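Zendley Publishes Good Practice Rules for Simulated Robot Handling Trials

Plultstead, 2018-08-31

The Zendley Institute has published the first edition of its good practice rules for robot handling trials carried out in simulation. The rules apply to all projects that use the Institute's shared computing service and to outside groups that submit results to its register of trials. They cover the preparation of a virtual scene, the conduct of runs, the keeping of records and the wording of any claim that a simulated result will hold on a real machine.

The document is the work of the Institute's Robot Safety and Standards Office, which began drafting in January after a review of the register. The review read 600 entries and found that many could not be repeated from the information supplied. The most common gaps were the starting position of the arm, the size and weight given to each object, and the version of the physics software in use. In a number of entries the word "success" was used without any statement of what the robot had been required to do.

"A simulated trial is a piece of evidence, and it has to be kept like one," said Apolline Gautier, head of the Office. "We receive strong work from our member groups. Our concern is that a reader three years from now should be able to open the record, rebuild the scene and see the same thing the authors saw."

Scope of the rules

The first edition is limited to fixed arms working at a table or bench. Mobile robots, arms that share a space with people, and machines used in medical care are outside its scope. Groups working in those areas are asked to continue under their present arrangements and to contact the Office before they submit to the register.

The rules do not replace any safety assessment required before a physical robot is switched on. A program that has performed well in simulation must still go through the full start-up procedure of the laboratory that receives it, including reduced speed operation and a check of the emergency stop by a person trained to use it. Section 2 states this in bold type and the Office has asked that it be repeated in the opening pages of every project plan.

Preparing the scene

Section 3 deals with the scene file. Each file must name every object placed in the workspace, with its dimensions, mass, surface friction and starting position. Names must be plain and must stay the same throughout the record. An object that is called a bowl in the scene file may not become a "container" in the results table, as happened in several of the entries reviewed.

The work surface is to be described in the same way. Where the table has a hole pattern, mounting plate or other fixed feature, the record must state whether that feature takes part in collision checks or is there for appearance only. The reviewers found that this point was often left out, even though a gripper that comes down close to the surface may behave very differently in the two cases.

Groups are also asked to supply at least two rendered views of the scene with each entry. The views need not be of high quality. They must show the arm, the work surface and the objects, and they must come from the same scene file that was used for the runs. Views that have been retouched, or that have been prepared separately for a talk or brochure, will not be accepted.

The Office tested its draft on Yagi, the tabletop scene that the Institute maintains for training and comparison. Yagi places a single arm at a perforated table with common household items, and was chosen because most member groups already hold a copy. 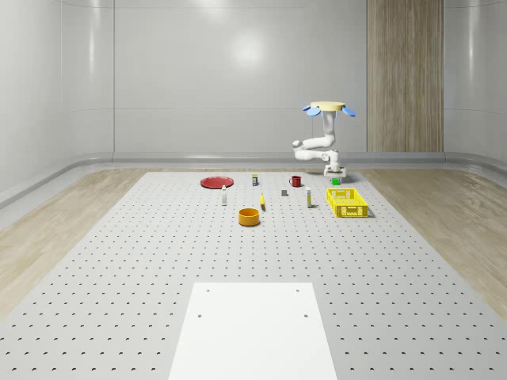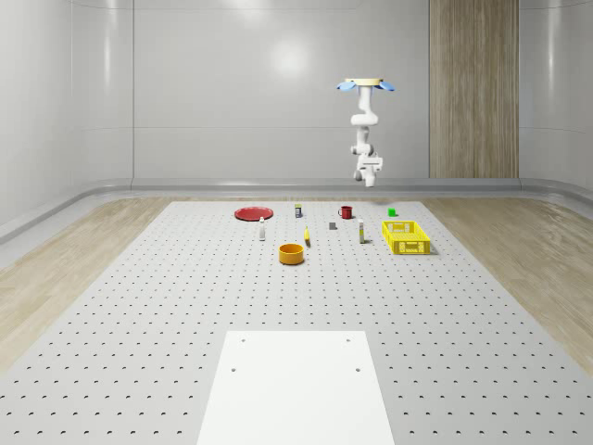 Rendered views from the Yagi scene, with the red plate, red mug and orange bowl among the objects set out on the far half of the table.

Conduct of runs

Section 4 requires that the task, the measure of success and the number of runs be written down before the first run is made. A group may change any of these later, but the change must be recorded with its date and the earlier runs must be kept. Runs may not be dropped from a record on the ground that the simulator behaved strangely. If an object passes through the table or leaves the workspace without being touched, the run is marked as a simulator fault and reported in a column of its own.

The minimum number of runs for an entry in the register is now 200 for each task. For tasks in which the starting positions of the objects are varied at random, the seed values must be supplied. The Office considered a higher figure and decided against it after hearing from smaller groups, for whom computing time is the main cost.

Three further points in this section are new to most users:

– The arm must begin each run from a stated joint position. "Home" is not enough unless the joint values for home are given in the same record.

– Contact between the arm and any object other than the target must be logged, whether or not it affects the result. A run in which the target is delivered and another item is knocked over is to be reported as a run with unplanned contact.

– Joint speed and force limits must be set at or below those of the physical arm the simulation stands for. Where there is no physical arm, the limits must still be stated, together with the source of the values.

Wording of claims

Section 5 is the shortest part of the document and drew the most comment during consultation. It sets out what a group may say in public about a simulated result. The phrase "tested on a robot" is reserved for trials with a physical machine. Results from simulation must be described as such in the title or first sentence of any report, notice or talk summary that uses the Institute's name. Rendered pictures must be labeled as rendered.

Where a group wishes to claim that a result carries over to real equipment, it must report physical trials of the same task and give the two success rates side by side. The Office has not set a limit on how far apart the two rates may be. Beverley Haworth, who led the consultation, said that members had asked for one.

"We looked at it closely and did not find a number we could defend," Ms. Haworth said. "A small gap may be acceptable when the task is sorting soft goods and unacceptable when the part is sharp or heavy. We have asked groups to report the gap and explain what they believe is behind it. The question will be on the agenda for the second edition."

Trial with Ralach

Before publication the rules were put into use by Ralach, a supplier of automated packing equipment and a member of the Institute's industry panel. The company applied Sections 3 and 4 to an existing study of 4000 simulated runs and was asked to report how much of the required information it already held. It was able to supply the object data and seed values in full. Joint limits had been changed partway through the study without a dated note, and the affected runs were repeated.

Ralach also reported that the contact log was the most demanding requirement to meet – its software recorded contacts with the target only. The company has since altered its logging and has offered the change to other members through the shared code library. The wording of the contact rule was made clearer as a result, and objects at rest on one another at the start of a run are now excluded from the count of unplanned contacts.

Records and retention

Scene files, seed values, logs and rendered views are to be kept for eight years from the date of the last run. Files must be stored in a format that can be opened without a paid license. Groups that leave the Institute before the end of this period should transfer their records to the register, where they will be held in read-only form.

Each record must name one person who is responsible for its accuracy. This person need not have written the software or carried out the runs, but must have access to the files and must be able to answer questions from the Office. When the responsible person changes, the record should be updated within the same month.

Application and next steps

The rules apply to new entries from the day of publication. Entries already in the register will remain there and will be marked as made under earlier practice. Groups may bring older entries up to the new standard if they wish, and the Office will give priority to those that are cited in current project plans.

Training sessions will be held at the Plultstead site and will use the Yagi scene. Participants will prepare a scene file, write a task statement and complete a full record, which will be checked against the rules before the end of the session. Places are open to member groups and to students registered with them.

Copies of the rules, the record template and a checklist for reviewers are available from the Robot Safety and Standards Office. Comments on the first edition should be sent to the Office in writing and should give the section and paragraph to which they refer.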